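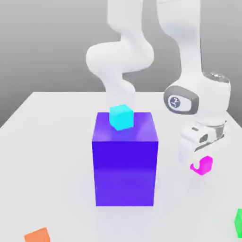 Purple box on a pale gray tabletop.

Filed under: Home & Moving > Packing

How to pack a box so the bottom doesn't drop out

Quick one, we move in August and I've done 6 of these already this week. Works for books, plates, whatever.

Tape first. Fold the short flaps in, then the long ones. One strip down the seam, then a second strip across it the other way. Run both a good hand's width up the sides. Don't do the thing where you tuck all four flaps under each other, fine for a sweater, not for plates.

Flip it over, push down on the inside with your palm. Gives at all? More tape.

Heavy stuff goes at the bottom. Books flat or spine down, never spine up, the pages pull away from the glue. I weighed one box of paperbacks at nearly 540 ounces, way too much, had to split it in two. Small boxes for books!

Plates on edge, like records. Paper between each one, crumpled paper underneath and on top. Glasses upright, stuff paper inside them aswell.

Fill the gaps. Dish towels, socks, the bath mat. Close it and give it a gentle shake, if you hear anything move open it up again.

Label two sides plus the top. Room first, then whats in it. Johanna Gisler (my neighbor back in Pledham) only ever wrote on the top and then stacked them. Took her an evening to find the kettle.

Last thing, don't tape over the hand holes. And leave one box open till the end for chargers, toilet paper, scissors, coffee.

Related
Getting tape residue off a wood floor
What fits in a small van: our Mumedden move
Wrapping a mirror without bubble wrap
Linnea Tveit's first night box list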